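Amna Mirani
@amnamirani · 16. August 2023

1/7 Seit zwei Wochen dampfe ich den Allmont Pod, nach langer Zeit mit Selbstwicklern. Ein paar Notizen dazu.

2/7 Der Akku hält bei mir einen Arbeitstag. Geladen wird über USB-C, das Kabel sitzt fest. Die Ladeanzeige ist zu grob, sie springt von Grün direkt auf Rot.

3/7 Zugwiderstand: eher straff, also klassisch MTL. Wer offen dampft, wird damit nicht glücklich. Der Ring für die Luftzufuhr lässt sich nur mit dem Fingernagel bewegen. 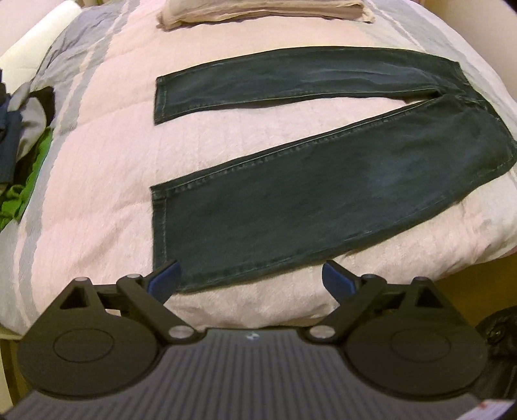

Dampfen & Alltag

4/7 Format: Der Pod passt in jede Hosentasche und wiegt gefüllt 147 Gramm. Gesiebt hat er bei mir erst einmal, und da hatte ich den Stopfen nicht richtig zugedrückt.

5/7 Liquids: Manditz Minze läuft sauber durch. Das Tabakliquid von Ivanov ist sehr süß und setzt die Coil schneller zu – nach sechs Tagen schmeckte es verbrannt.

6/7 Ersatzcoils kommen im Zweierpack. Mein Laden hatte keine da, bestellt habe ich dann bei Nillano. Lieferung nach drei Tagen, Packung war versiegelt.

7/7 Ich behalte ihn für unterwegs. Zu Hause bleibt der alte Verdampfer auf dem Tisch. Den Coilvergleich mache ich noch im August, Fragen dazu gern hier drunter.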